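This folder holds the desk-clearing part of Jornia, our set of simulated examples for training two-armed pick-and-place policies. The rest of Jornia (shelves, drawers) lives elsewhere and has its own notes. Version 2, last edited 11 Feb 2023 by Caoimhe Duggan.

## What is in it

There are 300 episodes. Of these, 163 were driven by a person with a pair of hand controllers, and the remainder were made by replaying those runs with the objects moved and the arm paths corrected by the planner. The field `source` in each episode's metadata says which is which. Please don't mix the two in a results table without saying so.

Each episode has:

- rendered colour video from every camera listed in `cameras.json`
- joint positions and gripper opening for both arms
- the pose of every loose object at every step
- one written instruction, such as "pick up the screwdriver"
- a `success` flag, set by a script and then checked by a person

## The room

All episodes in this folder use the room we call Keogh: a long pale desk, a white brick wall, a panelled garage door with an orange wooden surround. The furniture stays put between episodes. The small objects on the desk are drawn from a list, so a run may have a model aeroplane and a tray in it while the next has neither.

The head view looks down over the robot's own torso, and both arms come into it for much of a run. In the example below the left gripper has a screwdriver-like tool up over the desk and the right arm is upright by the grey wall.
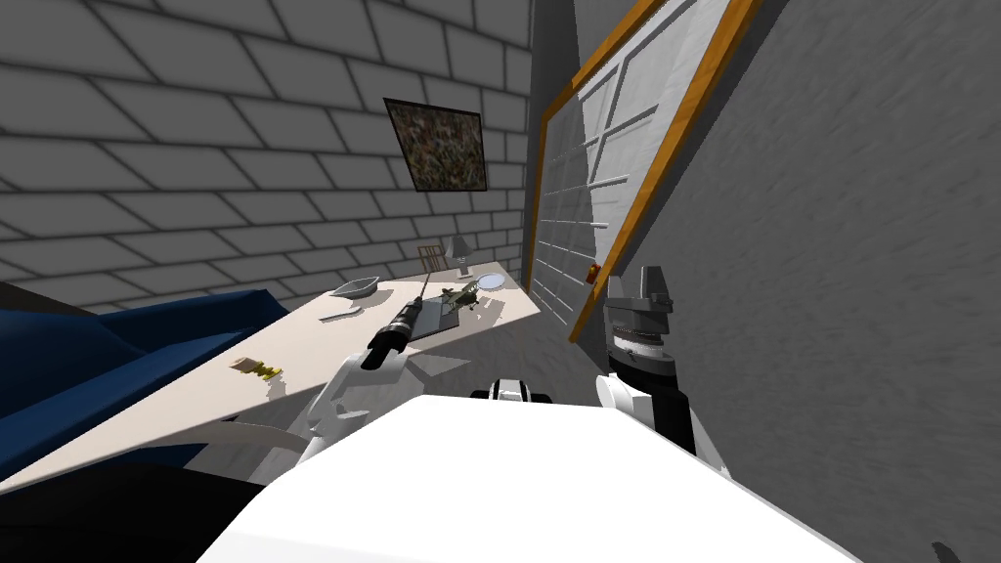

Rónán Ó Néill asked whether episodes where only one arm does any work should count as two-armed data at all, and suggested they go in a folder of their own. We have kept them in. A policy needs to learn when to leave an arm alone, and splitting them off would hide that. You can filter on `arms_used` if you disagree.

## How the driven runs were collected

Adebayo Babalola and Oisín Fitzgerald did the driving, in sessions of no more than two hours. The instruction came up on screen, the driver pressed the pedal to start, and pressed it again when the task was finished or had clearly gone wrong. Failed grasps followed by a second try were kept. Runs where the driver misread the instruction were thrown out.

Recording is at a fixed step, and idle time at the start is trimmed. Idle time in the middle of a run is left alone - some of it is the driver thinking, and we had no fair way to tell that apart from waiting for an object to settle.

## Working with the gripper views

1. Read the camera pose from `cameras.json` before doing anything else. The gripper views turn with the wrist, so the room is often at a steep slant. We do not rotate them upright, and we would ask you not to do so in any copy you pass on.
2. Check the fingers. They should be visible at the edge of the view in every step. If they are missing, the episode has loaded with the wrong camera order.
3. Don't expect the target to sit in the middle. With the fingers wide open, a small thing on the desk can show up right beside one fingertip while most of the gap has only wall behind it.

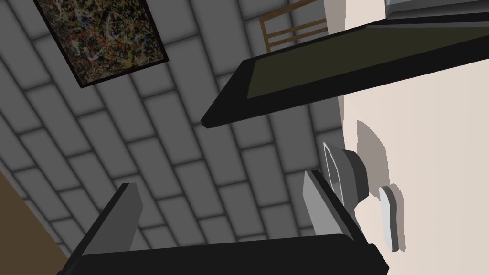 4. Use the object poses to work out distance. Judging it from a single gripper view is unreliable, and our early depth labels made that way were dropped in December.

## Known problems

- In 5 episodes the gripper opening is logged one step late. They are listed in `late_gripper.txt`.
- Thin objects lying flat are under-represented among successful grasps. Drivers found them hard.
- The replayed runs are smoother than the driven ones. Bríd Dolan trained a small classifier that could tell them apart from joint motion alone, so a policy may be able to as well.
- Instructions are in English only, and the wording is repetitive.

## Loading

The files open with the Itix reader, version 2 or later. Older versions will load the video but silently skip object poses. Send corrections to Caoimhe, with the episode number and the step.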